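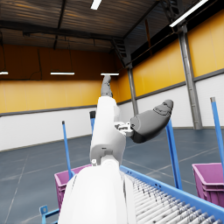
*Under the dark metal roof of a big warehouse.*

In October I rented a small storage unit from Clomano, and I want to write down what I learned. My unit is number 1174. I pay 80 dollars each month, and the lock I had to buy myself.

Moving the boxes took me one full Saturday. The books were the worst. Next time I will use smaller boxes for them, and I will write on the side of each box, so I can still read it when they are stacked.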